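Every January someone asks me if the robots can do the dishes yet, and every January I have to say please lower your sights. We're still on putting the fruit in the bowl.

Fruit in a bowl sounds like nothing. My nephew could do it at two, with a detour through his mouth. For a two-fingered gripper it is a proper day's work, and some of us have opinions about it.

A tomato is the hard one. Squeeze it like an orange and you've made soup. Hold it like an egg and it's off under the telly. Mandarins forgive you a bit, what with the dimples.
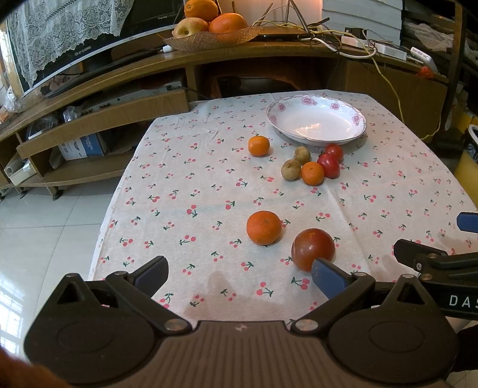
The other thing is clutter. Factories cheat - everything arrives the same way up, same spot, same light. A front room has a patterned cloth and shiny floor tiles and more cables than anyone will admit to owning.

I once watched a demo where the machine tried to pick up a printed strawberry off a napkin. It kept at it for 20 minutes. I've never felt so close to a piece of equipment.

Debora Cocco put it best when we were both at Tredura: "Show me the second tomato." Any fool can film the first one going in. By the second there's something in the bowl already and the whole sum changes.

I've stolen that line for every sales pitch since. Irkeo came round with a lovely video, one lemon, soft music. I asked for the second lemon. They said they'd get back to me. 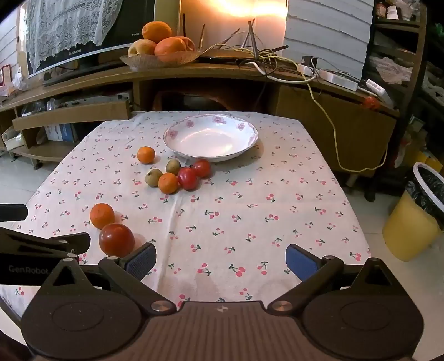
Shop floors, then. Are we closer there? Yes, if your shop sells boxes. A greengrocer's is as bad as a kitchen, only with people leaning over to squeeze the avocados.

Ristić ran a trial on loose produce: 42 crates, one arm, one very patient lad standing next to it. I asked how much the lad had done. Long silence on the call. "He was a big part of the learning."

Fair play to them though, the gap is closing. Five years ago I'd have said never. Now I'd say it can tidy your fruit, slowly, provided you don't need the table for lunch.

So no, don't bin the washing-up gloves. Ask me again next January and I'll probably be talking about grapes.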